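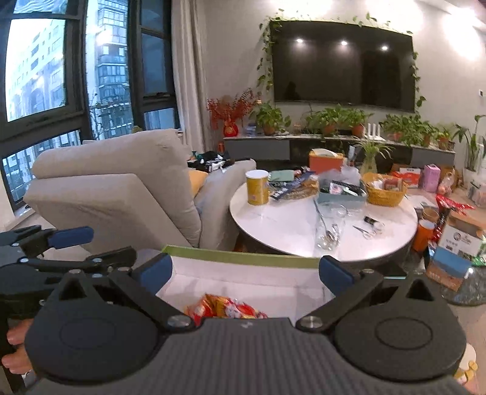 I have come around, slowly and with some grumbling, to the view that the best present you can give most people is a box of snacks. My aunt Farzana Kiani thinks this is a lazy opinion. She was raised on proper gifts, the kind that come with tissue paper and a speech, and she still remembers who gave her which serving dish and in what year. I love her for it, but I have a cupboard full of serving dishes myself, and I couldn't tell you when I last reached for one.

A bag of chips asks for so little! You open it, you pass it around the sofa, somebody eats more than their share, and by the end of the evening there is nothing left to dust. My cousin Daniyal sent me a box like that in June, when I had just moved and owned two forks, and I still think about it more fondly than the very handsome lamp that arrived the same week.

I do hold that the packing matters, though. Take the snacks out of the grocery bag, please, and put them in a box with a bit of color to it.

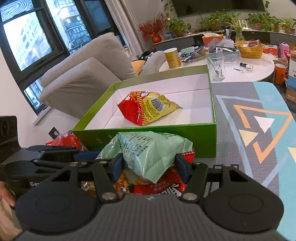

Lay the bags flat where you can, let the bright ones sit on top, and don't fuss if they crumple – they are snack bags, they were born crumpled. I like to mix in one flavor the person would never buy for themselves. Tracey Bellamy, my old neighbor, calls this the dare, and she has been known to hand it straight back.

Farzana will say that a gift should last. Maybe so. But she called me last winter to ask where I had found those spicy peanuts, and she wanted 3 bags.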